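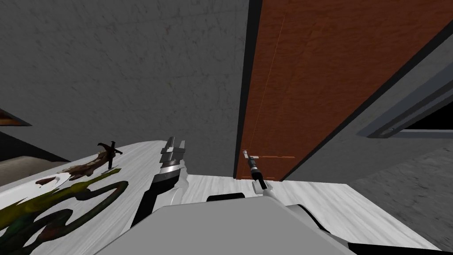
Chapter 6
Chores: the unfinished business

Factories have used robot arms for decades. A welding arm repeats one movement on one kind of part, and the part always arrives in the same place. Household work is different. Clearing a table means dealing with whatever has been left on it, and the next table will be laid out another way.

Progress is uneven. In the Lureo trials, a two-armed machine was given 404 clearing tasks in simulated rooms and finished 87 of them without help. Most failures came at the grasp – the fingers closed too early, or on the wrong part of a soft or crooked shape.

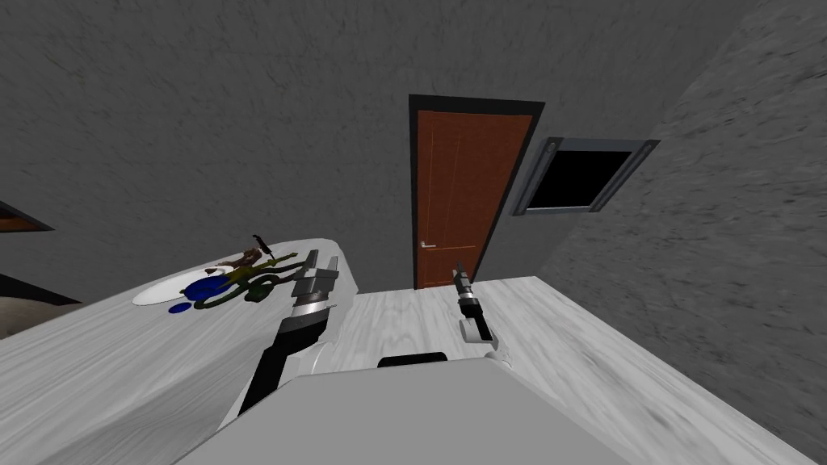
Annatjie Xaba objects that such scores flatter the machine, as a person who cleared a table that slowly would be sent home by Friday. Her point is about time. A finished task counts as a success in most tables of results, however long it took.

Shop-floor chores sit between the two cases. At the Traver packing hall the bins are fixed but the contents vary, and the Gusano arm there handles 80 items in a shift before someone has to step in. Its managers call this useful. The packers are less sure.
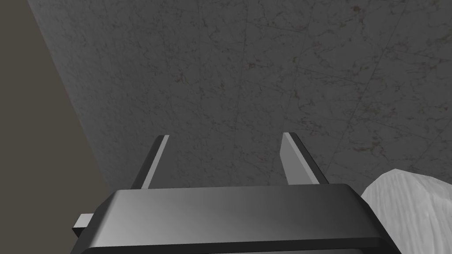 Figure 6.1 Open two-fingered gripper over a dark, veined surface.

Before the fingers close, the machine must decide where an object ends and its support begins. We return to this in the section on grasping.

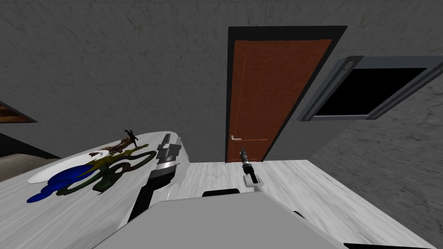

6.1 What counts as a chore?

We follow Du Plessis and use the word for any short, repeated task that leaves a place ready for its next use.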